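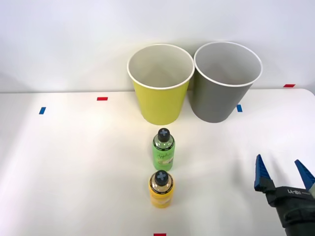 Bench 2, flavour bottles and cups, 05/09/2023

Cleared the white table first thing and wiped it down. The coloured tape stays where it is, please don't peel it up. The red and blue strips took me most of Friday to agree with Spyros and I don't want to do it again.

Out on the table: the yellow-green paper cup, the grey one next to it at the back, then the green bottle and the yellow bottle in front. Both bottles have the black caps with the plus sign. The green one is the apple as far as I can tell from the script on the label. I find that lettering hard to read at arm's length, and Eftychia said the same, so for the written sheets we go by body colour only: "green" and "yellow". No flavour names.

Cups. These are from the Fedstead box, 300 to the carton, order 1314. Rafail wanted the heavier ones from Nirero but they won't be in until later in September. I put one of the Fedstead cups on the shelf scales and then filled it to 40 ml with tap water to see how it stood. Fine at 40. I would not go much higher, the base is narrow and it goes over if you catch the rim with a sleeve.

The two cups are nearly touching and I think that is too close. If you reach for the grey one from the front you have to come round the yellow-green one. Moving them a hand's width apart for the next go - grey to the right, yellow-green stays put. Same with the bottles. One straight behind the other looks tidy but the yellow cap gets in the way of the green label when you are sitting down. Will try them side by side and write down which people prefer.

Things to sort out:

- Squeeze test on both bottles, same number of drops into each cup. Charalambos K. has the dropper sheet.
- Ask Gostham whether the caps come in any other colour. With black on both you can mix them up once they are off.
- Spare cups to go under the bench, rims down.
- Pencil line for the cup positions, so we can put things back without measuring.

Spyros asked about using glass. No, we had that out in the spring. Paper is cheap and it goes in the bin at the end of the day.

Left the bench set up at lunch. Charalambos P. is on it from two, then it needs clearing for the Furtună boxes.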